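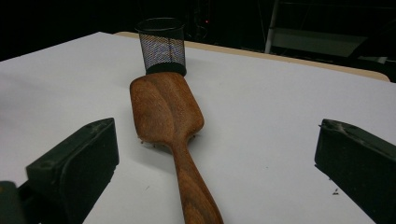 3. Where the spatula lives

1 December
Lakora Papers on Household Things
By the Tralard kitchen study group
14 shares | 6 comments

Figure 1. Wooden spatula and black mesh cup on a white tabletop.

The wooden spatula is a poor subject for anyone hoping to make a name in the study of domestic objects. It has no moving parts, it does one job and a half, and most households cannot say when theirs arrived. We chose it for precisely the sort of reason one chooses a wet afternoon for sorting the loft. Our earlier work on kitchen drawers (Section 2) had left us with a large pile of remarks about spatulas and no obvious place to put them, a difficulty we share with the people who made the remarks.

The question in this section is a narrow one. Given a long-handled utensil and an upright container that is plainly able to hold it, how does the utensil come to spend so much of its life lying beside the container? We call this the near miss. The kitchens in the Dobson sample supplied near misses in great quantity, and Figure 1 gives the arrangement in its plainest form: the spatula lies flat, with the squared-off end of its blade up against the base of the cup.

3.1 Households and method

We visited 75 households in the Dobson area, each of them twice. The first visit was announced. The second was also announced, but with so little notice that it came to the same thing as a surprise, and two households have since asked us to record their displeasure, which we do here. On each visit we asked to be shown where the wooden utensils were kept and then, a little later and without fuss, looked to see where they were. The two answers were written in separate columns. A good deal of what follows is about the gap between the columns.

Respondents kept a diary for a week in May. We had asked for one line whenever a wooden utensil was put down. The lines we received varied in length, and one diary turned into a complaint against a brother-in-law that we have not coded.

Containers were recorded under four heads: mesh, glazed pottery, glass and other. "Other" was meant to be a small group. It came to include a boot-shaped vase, several measuring jugs past their best and a biscuit tin on its side, and we regret not having given it more thought at the start.

3.2 Kept and left

Most respondents drew a line between where a spatula is kept and where it is left. The kept place was nearly always a container standing on the worktop or table. The left place was wherever the hand happened to open. What surprised us was how near the two were. A spatula left in another room altogether was a rare event and was usually blamed on a telephone call. In the ordinary case it had travelled almost the whole way home and stopped short by a few inches.

Several people denied that this was a lapse. One said that a spatula next to the pot was "in the pot for all practical purposes". Another held that it was resting. We had no code for resting and have added one.

The shape of the thing plays some part. A spatula of the ordinary kind is broad and flat at one end and long and rounded at the other, so anyone returning it to a cup must decide which end goes down. Handle down, the blade stands up and can be found again, but it takes up room at the top and knocks against its neighbours. Blade down, everything above the rim looks tidy, and every handle looks like every other handle. Households felt strongly about this. In 7 of them the two adults held opposite views, and in those kitchens the spatula was found lying flat more often than anywhere else in the sample. We are tempted to call this a negotiated settlement. The diaries suggest that it was simply a way of not having the conversation.

3.3 The container

We had supposed that a handsome container would draw utensils into itself. It did nothing of the kind. The owners of glazed pots were a little worse than the rest, and two said that the pot looked better without things in it. (They had bought these pots to put things in.)

Mesh cups did slightly better. The commonest sort in our sample was the desk kind, a plain cylinder a touch wider at the mouth than at the foot, with a solid band round the bottom. Such cups had generally begun their careers holding pens, and some were still holding one or two. Respondents liked them for letting the air through, and there may be something in this for wooden handles, though we did not test it and do not intend to. The usual objection was that a cup of this weight falls over when a long utensil is put in on its own. A spatula needs company to stand up, and somebody has to go in first.

The Fullero trial, run as a follow-up in a smaller group of kitchens, tried to get round the problem by handing out heavier containers. These were well received. When we went back, many of them were holding post.

3.4 The wood itself

A word is due on looks, which we left out of the first form and were told off for leaving out. People who showed us a wooden spatula very often turned it over and remarked on the grain. In the reddish-brown woods the darker lines run the length of the piece and follow the curve of the handle, and the surface has a soft sheen in good light. Owners of such spatulas were more inclined to leave them out, and some said as much. A respondent with a drawer full of nylon slices kept one wooden spatula on the table, where she said it cheered her up. She cooked with the nylon ones.

We cannot separate this liking from plain idleness on the present evidence. A spatula left out because it is pretty and one left out because the washing-up ran late lie on the table in much the same way, and their owners, when asked, tend to prefer the first account.

3.5 Limits

The sample leans towards people willing to have strangers ask about their utensils, and this must bias it in some direction. Roughly 6 of the diaries were filled in at one sitting, to judge by the ink. We did not record left-handedness until the second visits, by which time a promising idea about left-handed near misses had been aired at some length over lunch and could not be fairly tested.

Slotted spoons are treated in Section 4. They proved harder to find.

2 comments awaiting approval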